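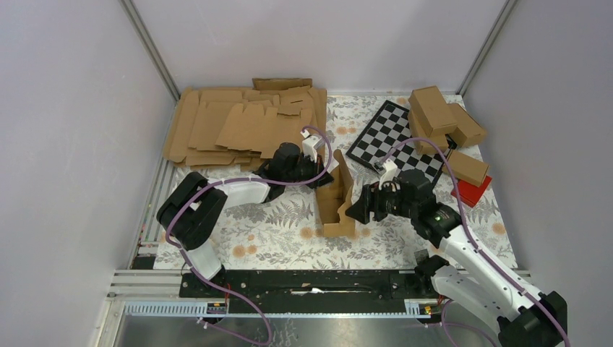
Charging for small illustration jobs (t-shirt and sticker)

Posted by Maiara Brito

A company called Roltau wants a shirt design and a die-cut sticker from me. They offered 600 flat for both, with 3 rounds of changes. I normally do book covers and have no idea if that's fair. They also want the layered files at the end. Do I charge extra for those?

Benedikt Aigner

I would. Layered files let them rework your art for mugs, banners, whatever, and you get nothing for it. My usual quote covers a print-ready PDF and one PNG, and source files are a separate line. For a shirt plus sticker I'd also cut the changes to two rounds and bill by the hour after that. Ask how many ink colors the printer allows before you draw anything - I once had to redo a 13-color design down to five.

Get the usage in writing too. If the shirts are only for staff, the price can be lower than if they plan to sell them.

Orno

Sounds low to me but depends where you live. I just send the files, never had a problem.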